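**Two small arms or one bigger one for a 2000 budget?**

Posted by Fedir Harasym

We're a small makers' club in Briditberg and we finally have money for a robot setup, 2000 total, and I have been grinning for a week. The job we want to start with is sorting cutlery into baskets for our community kitchen, because it's easy to understand and you can see right away when it goes wrong. After that, who knows, folding napkins maybe!

My dilemma is whether to get two small tabletop arms or put everything into one stronger arm with longer reach. Also, how much should I hold back for the stuff that isn't the arm? I've priced the mounting, cables and a spare set of fingers at 400 and that feels low. Delivery would be in January if I order soon.

---

**kobzar_bench**

Two arms, no question in my mind. I help run the Kobzar workshop and we went through the same thing with one arm first. It was fun, but every second idea we had needed something held still while something else moved.

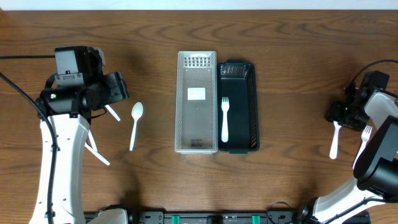

Budget for the extras before you pick the arms, and put 600 there instead of 400. The arms are the exciting part, I know, but mounting eats money. I'm a big fan of having both arms on one long rail along the near edge of the table, with the baskets in the middle where either side can get at them. Leave yourself bare table in front of the baskets too, you'll use it. Then there are the cables, which need enough slack to loop up to the grippers, so measure with the arms stretched out and buy longer than you think. Slim fingers are great for plastic forks and spoons. I'd order a second pair on day one, and I'd get cheap baskets in two clearly different colors (a clear one and a dark one is plenty) so people can tell at a glance which is which.

Start with plastic cutlery. It costs next to nothing and you can drop it all afternoon.

---

**Plemness Pete**

get one good one. less to set up

---

**marta_l**

I love this project! I'd go with two as well, but check the payload before you fall for anything. A plastic fork weighs nothing, a steel serving spoon is another story, and a community kitchen will have plenty of those. Ask the seller for the payload at full reach with the gripper on, not just the big number on the front page.

Our group, Lesta, also forgot about power. We had one outlet near the table and ended up buying a decent power strip and moving a shelf. Not a huge cost, but it wasn't in the plan and we'd already spent the plan.

If the second arm pushes you over 2000, ask whether you can buy it later at the same price. Ours said yes and held it for us until we had the rest. Please post when it's running, I want to hear how the napkins go!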